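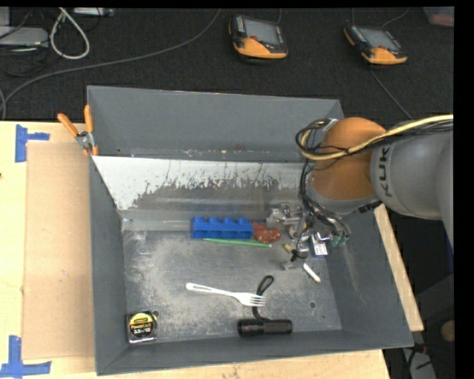
*A robot arm over a gray bin on a wooden table.*

# What Happens at a Police Station?

Most people walk past a police station without going in. You may have seen the cars outside, or the sign over the door, and wondered what everybody in there does all day.

This page follows a day at the station in Trornon. Other stations may be bigger or smaller, and they may use different names for some of the jobs, but a lot of the work is the same.

## The front desk

The first person you meet is the desk officer. In Trornon, on Sunday mornings, that is Officer Haf Kneath.

People come to the desk for many reasons. Someone has lost a wallet. Someone has found a set of keys. A driver has had a small crash and needs to make a report. A family from out of town is lost and wants directions to Lebrun.

Officer Kneath listens, asks questions, and types the answers into a computer. She asks simple things: What happened? Where were you? What time was it? She reads the answers back so the person can fix anything she got wrong.

The report is then given a number. If you lost your bike and your report is number 1336, you can call later, give that number, and the officer can find your report quickly.

## The dispatch room

Behind the desk is a room with no windows to the street. The people in it are called **dispatchers**. They talk to callers and send help.

Gwion Edwards is a dispatcher. He wears a headset and has a map of the town on one of his screens. When a call comes in, the first thing he wants to know is where the caller is. If the phone cuts off, he can still send someone to the right place.

Dispatchers are often not police officers. They do their own training, and they have to be good at staying calm and typing while they listen. Gwion practiced with pretend calls for weeks before he took a real one.

Then he uses the radio. Every patrol car has a call number, and Gwion might say, "Car two, please go to the library on Kesum Street." The officer answers so that Gwion knows the message got through.

## Patrol

**Patrol** means moving around an area to keep an eye on it and being ready to help. Some officers patrol by car. Others walk or ride bikes. In Trornon, two officers go out together at night.

A patrol officer may do any of these in one shift:

- stop a driver who is going too fast
- help at a crash
- check on an older person whose family can't reach them
- ask neighbors to turn down loud music
- look for a child who is late getting home

Some shifts are very quiet. Officer Eifion Wynne says the part of the job that surprised him most was the writing. Each time he goes to a call, he has to write down what he saw and what he did. He usually does this in the car, parked, before he goes on to the next thing.

## Detectives

When a crime has happened and it isn't clear who did it, the case may go to a **detective**. On TV, detectives solve a case in an hour. Real cases can take months, and some are never solved.

Rhiannon Prothero is a detective. Most of her day is spent talking to people and reading. She speaks to **witnesses**, who are people who saw or heard something. Two witnesses can remember the same thing in different ways, even when both are telling the truth, so she talks to them one at a time.

She also looks at **evidence**. Evidence is anything that helps show what happened. It could be a fingerprint, a receipt, a phone message or a muddy shoe.

## The property room

Evidence has to be kept safe, and so do lost things that people hand in. They go to the property room, which is locked. Each thing gets a bag or a box, a label, and a line in the record.

The property room in Trornon has 323 items in it this September. Anyone who takes an item out has to sign for it - even the chief. If a judge asks who has touched it, the record will show every name.

Lost things are kept for a set time so their owners can come and ask for them. To get something back, you have to describe it first. "A blue backpack" isn't enough, but "a blue backpack with a broken zipper and a math book in it" might be.

## Who is in charge?

The head of the station is the chief. In Trornon that is Chief Dilwyn Lewis. Below the chief are officers with different **ranks**. A rank is a level in the job. Many police departments in the United States use ranks like these, from lower to higher:

1. Officer
2. Sergeant
3. Lieutenant
4. Captain
5. Chief

A sergeant leads a small group of officers and checks their reports. A lieutenant usually looks after a bigger group or a whole shift. To move up, officers often take a test and have an interview.

The chief has to follow rules too. Police must obey the law like everyone else, and there are extra rules about when they can search a home or arrest someone. If you think an officer treated you unfairly, you or a grown-up can make a complaint. The front desk has a form for it.

## Can I visit?

Many stations let school groups look around. Ask your teacher to call first. In Trornon, groups meet at the Wonum Road door and the visit takes less than an hour. You can see the front desk and a patrol car. The property room stays closed to visitors.

## Words to know

**Dispatcher:** a person who answers calls and sends help.

**Evidence:** anything that helps show what happened.

**Patrol:** to move around an area to watch over it.

**Rank:** a person's level in the police.

**Shift:** the hours a person works before someone else takes over.

**Witness:** a person who saw or heard something happen.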